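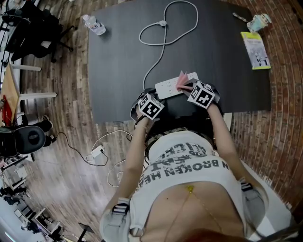
*Marker cubes at both wrists and a power strip on the table. Diltia, November 2020.*

I'd been in the Diltia office for maybe ten minutes when I was asked if I wanted to pick up a sock. I said sure! I've picked up plenty of socks. I have two kids and a dryer.

It took me four tries.

The trouble is that I wasn't allowed to use my fingers. You work with a gripper in each hand, a chunky gray and white thing with a marker cube riding on top, and you squeeze, and the jaws close somewhere a few inches past where your brain thinks your hand ends. My first sock (they keep a box of them for visitors) slid right out. On the second I got the sock and a good pinch of tablecloth. By then Sotiris Vasilakis, my host for the day, was very kindly looking at his phone.

What Diltia does with all this is simple enough to say. People do ordinary chores with the grippers, the cameras and the cubes keep track of how everything moves, and the recordings go to a robot that has to learn the same chores. The program is called Humitz, and when I visited it had 1,106 recordings it considered good. I asked how many it considered bad. Sotiris laughed and went to get coffee.

I had expected a lab, I think. Something with a yellow line on the floor. What I got was a bright open office with a red brick wall along one side, office chairs, and people in headsets and backpacks leaning over small tables. The harness straps go over your shoulders and you adjust them like you would on a hiking pack, then you forget about them until you try to sit down. The headset I didn't forget about. It pushed my glasses into my nose all afternoon - bring contacts if they ever invite you.

Some of the work is done without the grippers, just hands, with a cube strapped at each wrist. I liked that much better and was told my results were "usable," a word I have since repeated to my family several times.

Cloth and cable are the jobs everyone groans about. A box stays a box when you grab it. A strip of knit fabric bends and curls over at the tip, and it does it a little differently each time, so the person showing the robot has to decide where to grab and keep deciding all the way through. Chukwuemeka Aliyu, the lead on Humitz, told me he throws out any take where he can see the person hesitate. "If you stop to think, the robot learns to stop," he said. "Then we have a robot that stands over the laundry looking worried."

He'd thrown out 233 of them that month. I didn't ask how many were from visitors.

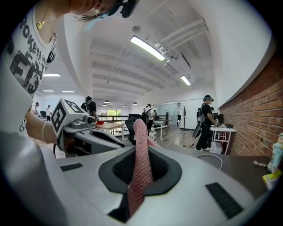

## Why not just use a joystick?

They tried that. Before Humitz there was a setup called Emodow, with the robot on one side of the room and the person driving it by remote control from the other, and Chukwuemeka still keeps it running for the jobs that need it. You feel very powerful for a minute or so. Then you try to lift a dish towel and there's nothing in your hand to tell you whether you've got it, so you creep along, watching, and a chore that takes 20 seconds at home eats up your whole morning.

With the handheld grippers you at least feel the tug. I got noticeably less terrible within an hour, and on my last try I laid a sock flat on the table on the first go and looked around for someone to high-five. Sotiris obliged.

The catch is that a person has a waist and knees and leans in close without thinking, and the robot may not be able to follow. About a third of what looks fine on video turns out to be a reach the arm can't make. Those go in a folder named Abubakar, after the street the old office was on, and every so often someone goes through it to see what a longer arm would fix.

I asked to see my own sock in there. They're sending me the file.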